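I promised in February that I would write about how we plan the money for our second robot station. It took me longer than I expected, and some of my opinions changed in between.

Our first station has two arms and a simple job: small packages and cans, one blue bin, one white table. I made the first budget alone, and I put almost everything into the arms. The hands got what was left. This was my mistake, and Pao-chu Su told me so before I had sent the order. 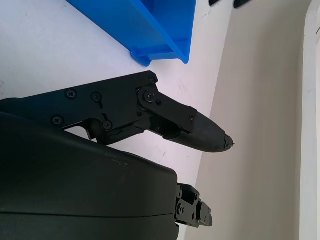 Should you buy spare fingertips together with the hand? Order them on the same day, because a separate order later costs a second shipping fee and a second round of signatures.

We asked two suppliers for a price, Brukance and Tusatel. Brukance was cheaper for the hand but did not include the cables. Tusatel included them, with a delivery time of up to 10 weeks. I now write the delivery time in the same table as the price.

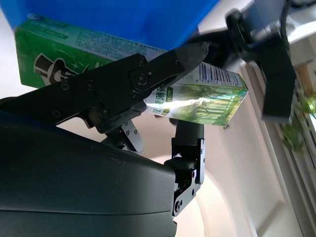
The small line items deserve the same attention. In my sheet, fingertips, screws, cable ties and bins come to 1336 dollars for the year, and in the first version I had written zero. Wing-sze Tang found this when she checked my numbers. 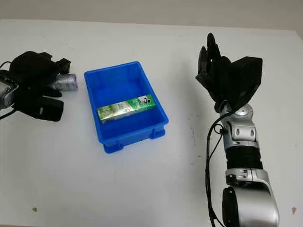 Nigam Handling Group, Candico

For the second station we want to keep the same table height and the same type of bin, so that the old programs need only small changes. I also want to keep some money unspent until the arms have run for a month. Pao-chu thinks a month is too short.

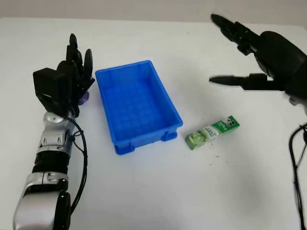 The open point is the service contract. Two years is the shortest they offer, and I do not know yet if we need it. Wing-sze is asking for the price without travel costs, and I will add her answer to the sheet when it arrives.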